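ok so I finally have opinions about the round table and I'm going to put them all here in one thread, sorry in advance

Background for anyone new: in November we moved into the shared room on the second floor, and the one thing I begged for was a table that was not a desk. We have plenty of desks. Desks are where stuff goes to live forever. I wanted one surface in the room that gets used and then cleared!

Yasmine found it secondhand. Round, light wood, top the color of honey. She messaged me a listing at 11 at night with just the word "THIS" and I was in the car the next morning

It does not match one single thing we own. All the office chairs are black, the desk is white, and then there's this warm yellow circle sitting there like it wandered in from somebody's breakfast nook. I love it so much

Tarek voted for a rectangle. Tarek would like it on the record that he voted for a rectangle. His argument was that you can push a rectangle against a wall, and yes, fine, you can, and then it is a desk again and we're back where we started

What I like about round: people just pull up wherever. You don't get a head of the table, you don't get the bad corner with the leg in it. A chair can come at it from any side and if someone else rolls over you scoot a bit and keep talking

What I don't like about round: the chairs with armrests. The arms hit the edge before your knees are anywhere near under it. I've started leaving mine a little sideways, looks sloppy, works great

Anyway. Cups.

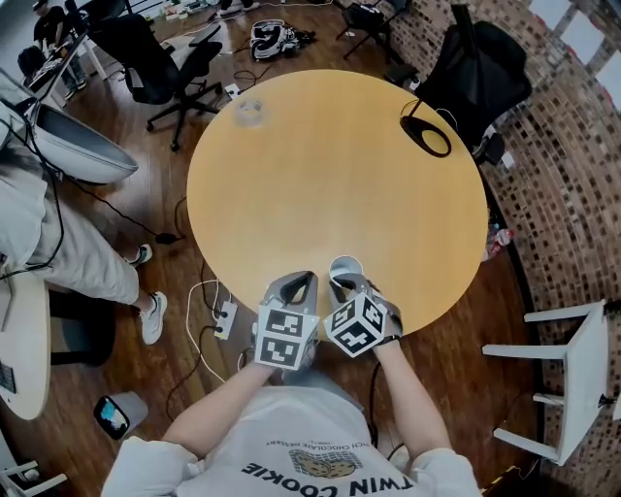 Cups are the whole problem with having a nice table, because it's the closest flat thing to everyone and it's where every drink in the room ends up. Small paper ones mostly, for coffee. Clear plastic ones for water. Ehab takes a fresh one each time he stands up, and I know this because I buy them

Last time I ordered a sleeve of 200 and thought, great, that's us set until spring. Reader, it was not

So we tried mugs. Everybody brought one from home and for a week it was very cozy. Then the mugs needed washing, and the sink is down the hall, and you can guess how that went. Simin took hers home again after she found something in it she described only as "soft"

Then we tried names on the paper cups with a marker. This did help! You feel a bit silly throwing out a cup with your own name on it when it's only had one coffee in it. Montserrat draws little faces on hers, so now I feel bad when I clear them away

Current rule, and it's holding so far: if you leave the table, your cup leaves with you. Doesn't matter where you put it after that. I'm not running your life, I'm running the table

Someone asked about rings on the wood. Yes. We have 2 that I can't get out. One is hot coffee and one is a mystery. I tried the mayonnaise thing people swear by and all I got was a table that smelled like a sandwich until lunchtime

What worked better on the fainter marks was a soft cloth, barely damp, wipe with the grain, then dry it right away with a second cloth. Boring answer, I know. I do the whole top at the end of the day and it takes less time than finding the lid for the marker

Coasters: we own 4. They're cork, they're cute, and they spend their lives in a drawer. I put them out in the morning and by afternoon they've been tidied away by some very neat person who will not confess (Simin)

The other half of the fight is the floor. Wood floor, caster wheels, and cables that need to get from one side of the room to the other. I've become a total bore about cables. If one comes across where people walk, I want it along the wall or I want it gone by the evening

Ehab suggested a rug to hide them under. I would like everyone to picture rolling an office chair onto a rug with lumps in it. We did not get the rug

Also a low seat is a sneaky thing to own. You can't see it over the table and your shins find it for you. Ours has a spot now, and the spot is Not Behind The Door

Oh and a few of you wanted to know whether you'd need a bigger one for a room like ours. I went back and forth on this! Bigger would be nicer at lunch. But a bigger table is also more room for stuff to pile up, and with this one, when it's full, you can tell right away and somebody has to deal with it

Tarek just read this over my shoulder and says a rectangle would also get full. He's eating his lunch at the round table as he says it

Going to get more paper cups now. If you have a trick for that mystery ring please tell me, anything except mayonnaise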